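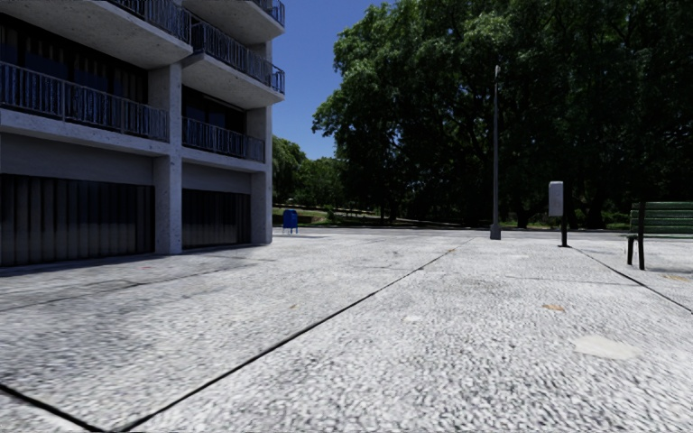 Fig. 1. Computer-rendered view: paved plaza, concrete building and trees.

Running Charity Events, handout 4
Does the event raise money? Reading a fundraising report

Read before the seminar on 5 October 2026. Bring a calculator, or a phone with one on it.

1. The headline figure

Most write-ups of charity events give one number, the amount "raised". Treat it as unexplained until you know what was taken off it. Some charities report everything that came through the door, including ticket money that went straight out again to the caterer. Others report what was left. Both say "raised", and both put it on a big cardboard cheque.

Our working case is the Alton fun run, held in July for a girls' sports charity. The report was written by the organiser, Hideaki Takeda, who has kindly let us pick at it. It is a better report than most, so please don't treat the exercise as a hunt for a villain.

2. What the report says

The run had 174 paying entrants. The report calls this "a fantastic turnout". Compared with what? The hall and the marshals were booked for 600, and the cost of both was fixed well before entries closed. A turnout can be fantastic for morale and poor for the budget, and the report only talks about the first.

Entry was £9 a head. Work out the gross entry income yourselves before reading on. Then look for the cost of medals, insurance, first aid cover and the timing firm, Teltura. You will find Teltura thanked warmly on the first page and costed nowhere. When I asked, Takeda said the timing had been given "mostly free". Mostly is not a sum you can enter in a ledger, and if a supplier gave part of its fee away the full value should be shown as a gift in kind, with the part paid shown as a cost.

3. Sponsorship

Plonum is listed as main sponsor. Sponsorship is the part students tend to trust most and I would ask you to trust it least. Questions to put to any sponsor line:

Was it cash, goods or a promise?
Would the sponsor have given the same money without the event?
What did the charity have to provide in return, and who paid for that?

The second question is the awkward one. Minoru Ishida's paper (in the reading pack) argues that many sponsors simply move an existing donation under a new heading. His evidence is thin, mostly interviews with people who had reasons to be polite, and I don't think he shows that it happens as often as he claims. He is right that hardly any report rules it out.

4. "Raising awareness"

When the money disappoints, this phrase appears. The Alton report says the run "reached 631 people online". Reached how? A person who scrolled past a post has been counted alongside a person who read the lot. Ask what anyone did next: joined, gave, signed up to coach, wrote to the school. If the organisers never planned to find out, the figure tells you about the software and very little about the cause.

Hiyori Mizuno takes a kinder view in chapter two of her course reader. She holds that small local events build loyalty that shows up years later in regular giving. It may be so. Her chapter follows one charity, in Ueda, that also hired a full-time fundraiser during the same period, and she gives that fact a footnote. Read the footnote.

5. Staff time

Usually left out altogether. Noboru Fujimoto's method is to charge every paid hour to the event, including meetings. People object that staff "would have been there anyway". They would have been doing something else, and that something has a value too. Where I part from Fujimoto is on unpaid help, which he prices at a flat rate. I can't see what that number is supposed to mean.

6. For the seminar

Redraft the Alton summary in one paragraph, using only what can be supported. Mark clearly anything you had to guess. Then write the three questions you would most want Takeda to answer, in order.

Tetsuya Kikuchi is taking the second group and will want yours on paper. Late work goes in the tray as usual.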